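Open evening at the Ludemeo workshop

I'd been meaning to visit Ludemeo ever since they moved into the old Lauritsen print works, and their February open evening finally got me through the door. What a place! It's 675 square metres of benches, lathes and half-finished ideas, and up to 305 people hold a key.

I started with the woodturners (lovely folk, very generous with the biscuits) and then got completely stuck at the Kenurine bench. Kenurine is a home-built laundry robot, begun in Leonie Eichhorn's spare room and carried on here when she ran out of floor. She has spent just under 2000 euros on it over five winters, a good part of that on motors that were too weak and had to be sold on again.

Leonie is wonderful to listen to. Towels were easy, she told me, and T-shirts took a summer. Proper shirts are another matter – collars, cuffs, buttons, and cloth that creases the moment you look at it.

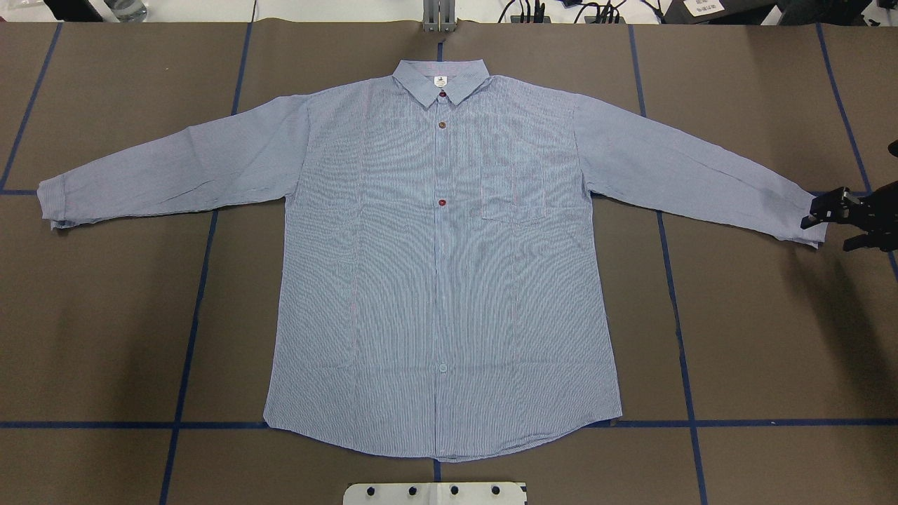
She swears by cuffs as the place to take hold, as there's a double layer of cloth and a firm edge. Her friends at Jostari, a repair café across the river, are building a second arm from her drawings and have already changed the wrist joint, which she's delighted about.

I stayed until nearly ten and missed the pottery room altogether. Next open evening is in May, and I've put my name down for the soldering class.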